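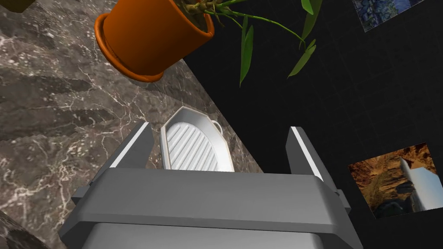

Stone sells houses, one reader of our first draft wrote in the margin, and any agent in Mellodmont would have told us so without a study. We don't doubt that the agents would have said it. Our doubt is about how they would know. The belief that a marble countertop pays for itself at resale shows up in trade leaflets, in listing copy and in the earlier surveys we reviewed, and in each case the support offered is another person's belief.

**4.2 Countertop material and sale price**

The Mellodmont and Vimwood sales records cover 173 single-family homes for which both a closing price and a kitchen description were available. Kitchens were coded from the listing text. We kept the categories broad: marble, other stone, laminate, wood, and unclear. The last of these is larger than we would like, and some of what sellers call marble is surely something else.

Taken at face value, the homes listed with marble closed higher. They were also larger, newer, and closer to the lake. Once floor area and lot size enter the model, most of the gap goes away. Adding the year of the last kitchen remodel removes nearly all the rest, and what remains can't be told apart from zero in either town. A seller who put in marble had usually replaced the cabinets and the lighting at the same time, and the records give us no honest way to split the credit.

The earlier Gravondale survey reached the opposite result, and it is the one most often quoted. It asked buyers how much extra they would pay for a marble kitchen, and the median answer was well above $1,000. We have two complaints. First, the buyers were not spending anything when they answered. Second, the question came right after a page of kitchen pictures in which every counter was polished stone - hardly a neutral warm-up.

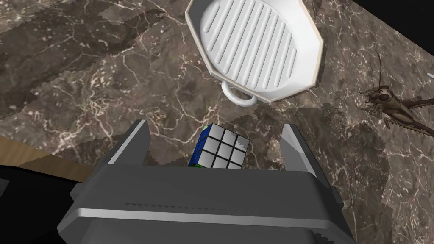
**Figure 3.** Dark brown marble countertop with cream-white veins, viewed from above.

Color complicates things further. Marble is treated as a single good in the Gravondale survey, yet dark brown slabs with pale veining (Figure 3) and plain white ones may not appeal to the same buyers. Only 11 of our listings mention the color of the counter at all. We tried a split by light and dark and dropped it, as the groups were too small to support any claim.

The Sepúlveda index, sometimes cited as a tie-breaker, doesn't break the tie. It scores kitchens on finish quality as judged by the listing agent, who already knows the asking price. A high score may follow from the price as easily as the other way around.

None of this shows that marble is worthless to a seller. It might shorten the time on the market, a question our records can't answer for Vimwood, where listing dates were overwritten each time a home was relisted. We return to the Mellodmont dates in Section 4.3.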